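I'm going to stick up for plain things. My sister-in-law gave me a candle from Sesusier last April, and it came in a box inside a bag inside another box – for a candle! It was nice for a week. Then it was one more thing to dust.

What I keep liking, year after year, is the stuff with no pitch at all. A lump of something pale on a clean table. You don't have to read it or charge it or find the app. Xóchitl Salinas told me I'm just getting old, and fine, maybe, but she owns 300 cookbooks and makes toast for dinner.

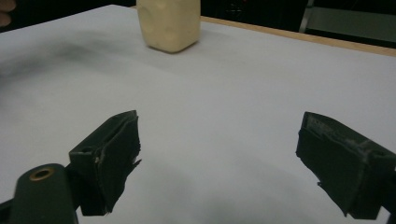
One cream-colored block, one white tabletop.

I could look at that for a good long while. Give me a soft corner and a few dents over a logo any day – and if you want the candle, it's yours, box and all.

© 2023 Anel Oosthuizen | Contact | Back to top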